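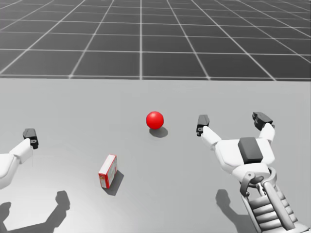

This week I started to collect demonstrations in simulation for our two-arm setup, and I want to write down how it goes. It will be a long thread, because I learn better when I explain. (1)

The task is simple to say. There is a ball and there is a small box on a table. One arm takes the ball, the other arm takes the box, and both things must be lifted and held for a moment. I drive both arms myself and the computer records everything. (2)

The plan is 300 good episodes before the end of February. At this moment I have 392 recorded in total, but please do not congratulate me. "Recorded" and "good" are different columns in my sheet. (3)

What is a bad episode? The ball rolls away. The box falls over and I spend a long time trying to save it. I press the wrong pedal. Or I stop to think, and the arms hang in the air while I think, and the policy will learn to hang in the air also. (4)

The last one surprised me most. My first policy, trained on my early episodes, had very beautiful hesitation. It came close to the ball and waited, just like me. Kanokwan Meesuk, who sits at the next desk, asked if it was praying. (5)

So now I have a rule for myself. Before I press record, I decide which arm goes first and I say it aloud. Left first, or right first. If I change my mind in the middle, I throw the episode away, even if it ends well. (6)

About the ball. In simulation a ball is a difficult guest. If the friction is too low, it escapes from the fingers like soap. If it is too high, you can pick it up with very lazy grasps that will never work on the real arms. I made the friction different in each episode, inside a small range. (7)

I asked at Benside how they choose this range and they told me they measure it on the real objects with a tilted board. I felt a bit ashamed that I did not think of it. I have ordered a board. (8)

The box is easier to hold but easier to knock. It stands on its narrow end, so one small touch from the finger is enough. I learned to open the gripper early, when I am still far away, and then to come in slowly. Opening the fingers near the box is how I lost most of my Friday. (9)

Starting positions. At first I let the program place the two objects fully at random. Then I looked at the plots and saw many starts where the ball was far from both arms and I could only reach it in an ugly way. I do not want to teach ugly reaching. (10)

Now the table is divided into 18 zones, and the program goes through the pairs of zones in a shuffled order. I skip the pairs where both objects are in the same zone. Every zone gets its turn, and I can see in the sheet which ones I am avoiding. (I avoid the near left corner. I am working on this.) (11)

A small thing which helped a lot: shadows. I had turned them off to make the rendering faster. With no shadows I could not judge how high the fingers were above the table, and I pushed them into it again and again. With shadows on I make far fewer of these mistakes. I pay for it with some speed, and I am happy to pay. (12)

Somebody asked me if the background matters. For me as operator, not much, a grid floor is fine. For the policy, I think yes, so the colours of floor and table will be changed when I replay the episodes. I record the states and the actions and I render the pictures later, as many times as I want. (13)

This was advice from a person at Ikard and it saved me already once. I found that one camera was in a wrong place for two days of recording. I moved it, replayed everything during the night, and lost nothing except some sleep. (14)

On tiredness: I tried to do long sessions and the quality goes down in a way I can see. My paths become shorter but rougher. Now I do 7 episodes, then I stand up and drink water. In the evening I do no recording, only checking. (15)

Checking means that I watch each episode at double speed and mark it keep, discard or ask. The "ask" ones go to Kanokwan. She is stricter than me. We disagreed on one where I touched the box with the wrong arm but the box stayed standing. She said discard. I sulked, then I discarded it. (16)

Next week I will train again on the cleaned set and compare with the praying one. If you have collected two-arm data with a round object, please tell me how you set the friction – I would like to read it before the board arrives. (17)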